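Chapter 4

Looking After Furniture: Wood, Wear and the Home

Most of us live with wood from the moment we get out of bed until we climb back into it, and yet we give it very little thought until a drawer sticks or a hot mug leaves its pale ring. My grandmother had a kitchen table that she oiled every December, always in the evening after the washing up, and as a child I thought this was simply one of the things people did before Christmas, like posting cards. I have since met plenty of grown people who have never oiled anything at all! If you are one of them, please don't worry, as you are just the reader I had in mind.

In the last chapter we looked at how timber is sawn and dried. We now follow it indoors, where it meets warm radiators, open windows, wet coats and small children with felt pens. Wood goes on taking in and giving out moisture long after the tree has been felled, and it swells and shrinks as it does so, mostly across the grain and hardly at all along it. Keep that in mind as you read, because nearly everything else in the chapter hangs on it.
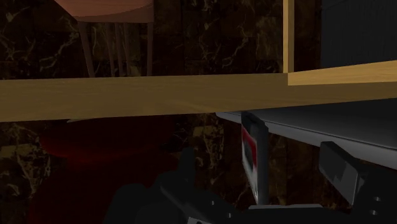

Why does a drawer that slides well in winter stick in summer?

Heated rooms are dry in winter, so the drawer front and sides lose a little moisture and shrink. When the heating goes off and the air grows damper, they swell again and rub against the runners. A little candle wax along the runners will usually see you through, and it is wise to wait for a dry spell before you reach for the plane, or you may find the drawer rattling by the new year.

Lauri Ruotsalainen, who taught me most of what I know about finishes, kept 13 test boards on his workshop wall, each treated differently and left to take whatever the seasons brought. We shall borrow his method in the second half of the chapter (on a smaller scale, you'll be glad to hear), when you will prepare four offcuts of your own with oil, wax, varnish and nothing whatever. Do label them on the back, in pencil, before you begin. I once forgot, and spent a long afternoon sniffing at them.

Before turning to the first section, choose one wooden thing at home that you use every day and rub your palm slowly over it, first with the grain and then across. Write down what you feel in your notebook, and leave 10 lines free underneath, as we shall come back to it when we reach sanding.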